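洗衣间设备图集

本页收录 Zamfir 公寓楼地下一层公共洗衣间的设备与日常操作图，供住户和值班人员查阅。洗衣间于四月完成设备更新，原有的顶开式机器全部撤出，改用滚筒式前开门机型。图集按操作流程排列：分拣、投放、运行、取出、清洁。文字由 Petrică Munteanu 整理，Brândușa Voicu 校对。最近一次修订：2017年4月25日，星期二。

使用前请先阅读总则，再看对应的分项说明。

总则

开放时间以门口告示为准。最后一次投放须在关门前两小时完成，长程序请自行提前。
单机每次只供一户使用，不得拼洗。
洗衣间内不存放私人物品。洗涤剂、衣架、洗衣袋用后带走，遗留物品移至值班室，保管至当周周末。
设备故障时按停止键，等待门锁释放，不要强行拉门。故障登记表挂在值班室门内侧，填写机器编号、所选程序、停机时剩余时间。

一、分拣

白色、浅色、深色分开。新购深色棉织物前三次单独洗涤。
检查口袋。硬币、钥匙、发夹、螺丝进入滚筒后，可能卡在门封与内筒之间，划伤内筒，或沿排水路径进入泵腔。去年更换的两台排水泵，拆检时均取出金属小件。
带金属扣、钩环、拉链的衣物先扣好，翻面，装入洗衣袋。文胸一律装袋。
地垫、鞋、宠物垫不得投入。门厅地垫由物业统一送 Bavix 清洗，住户不必自行处理。

二、投放

棉织物装至筒深的四分之三，化纤装至一半，羊毛装至三分之一。手掌竖放能插入衣物上方即为合适。
大件与小件混装，例如一条被套配数件衬衫。只放一件浴袍或一条厚毛巾被时，甩干阶段容易偏载，机器会反复重新分布，总时长增加。
洗涤剂用量按包装上的中等硬度档。本楼水质偏硬，但入户总管已装软化装置，不需要再加软水片。过量投放的表现：漂洗结束后筒内仍有泡沫，衣物发硬。
浓缩型洗涤液倒入主洗格，不超过刻线。柔顺剂倒入带虹吸盖的一格。粉剂结块的不要使用。
关门前沿门封摸一圈，确认没有衣角夹在中间。

三、程序选择

日常棉织物：40度，标准程序。
床单、毛巾：60度，标准程序，每月至少一次。
化纤及混纺：30度，中速甩干。
羊毛、丝：冷水，手洗程序，最低转速。
轻度脏污：快速程序，装载量减半。快速程序不适用于床品。
预洗只用于泥污和工作服。选择预洗时，预洗格内须另加洗涤剂。

四、运行与取出

程序结束后门锁延时释放，听到锁扣声再开门。门向外侧转开，过道一侧请留出位置，推车不要停在门的转动范围内。
取出时先取大件。取完后转动内筒一圈，查看筒底和门封褶内有无遗留的袜子、手帕或小件。
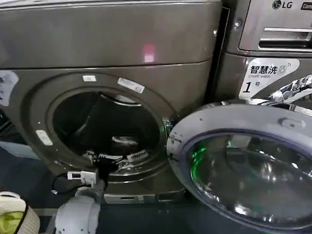

门封下缘是积水和绒屑最集中的部位，用后以干布擦一遍，褶皱要翻开擦。擦完将门保持敞开，便于筒内散湿；长时间关闭会产生霉味，门封出现黑点后很难除净。
玻璃内侧的水垢用稀释白醋擦拭，静置十分钟后用清水抹净。不要使用钢丝球和含氯喷剂。
顶面不放重物，不放未盖紧的洗涤液瓶。溢出的洗涤液干后会沿接缝留下痕迹，当时用湿布擦去即可。

五、定期清洁

洗涤剂盒：每周抽出冲洗，由值班人员负责。盒槽内壁用旧牙刷刷净。
排水过滤器：每月一次。先断电，在过滤器下方放浅盘，缓慢旋松，待水流尽再完全取出。滤芯上的线头、纽扣、纸屑清除后装回，旋紧至标记对齐。
空筒高温洗：每月一次，90度，不加衣物，加除垢剂。除垢剂型号 Nurine，存于值班室柜内，领用登记。
进水软管：每季度检查接头和管身，有鼓包或渗水即更换。
水平调整：机器在甩干时出现位移，先检查四只底脚是否着地，再检查锁紧螺母。调整由 Stendine 维修人员完成，住户不要自行拧动底脚。

六、费用

每次洗涤按程序扣除代币，长程序2枚，其余1枚。代币在值班室购买，不找零，不退换。
补办洗衣卡请联系 Sânziana Dinu。
四月维修结余1658列伊，转入下季度耗材。

联络

设备问题：Petrică Munteanu，值班室。
预约与排班：Clodagh Ó Ceallaigh，二楼办公室，工作日上午。
图集内容有误或需补充，请在值班室留言簿上写明章节序号。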